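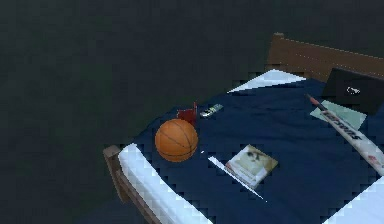
Girix needs a simulation cell technician, someone to keep one machine honest. The machine is Prerkside, a rack of compute with a simulated arm inside it that spends its nights learning to tidy bedrooms. It has its own room, its own air conditioner and its own maintenance log, which currently runs to 3,521 entries, a good many of them in capital letters. Your mornings would begin with whatever bedroom the cell loaded last: a navy blanket, a basketball near the foot of the bed, a cricket bat up by the headboard, a phone, a book. You check that the ball has a sensible weight and that the bat isn't sunk into the mattress. You look at the edges where the white sheet meets the blanket, decide whether that much stair-stepping is tolerable, and write your decision down. Then you load the next one.

The rest of the job is upkeep. Prerkside has 2 render nodes that disagree about friction, and they need to be recalibrated against each other every time the physics package is updated. Collision meshes go bad. Fans go bad more often. The scheduler, a piece of software called Sollodus that we bought and can't return, will drop a job without comment if the scratch disk fills up, so you will be emptying the scratch disk. There is a script for this. The script also needs looking after.

You should be comfortable with Linux, Python and a screwdriver. We'd like 3 years of experience with simulation, render farms or test equipment of some kind. A robotics degree is fine. So is having kept an elderly printing press running. You don't need to know anything about cricket, though Yasuo Honda will bring you up to speed whether you ask or not.

You'll report to Capucine Hoarau, who built most of the cell and would like to stop being phoned about it. Hours are 7 a.m. to 3 p.m., with one late shift a month when we swap filters and restart everything in the correct order. The order is taped to the door. Please don't improve it in your first week.

To apply, send a resume and one page about a machine you fixed badly the first time to Noémie Baudry in hiring. Applications close at the end of May. No cover letters.

Filed under: Careers / Lab & Technical / On-site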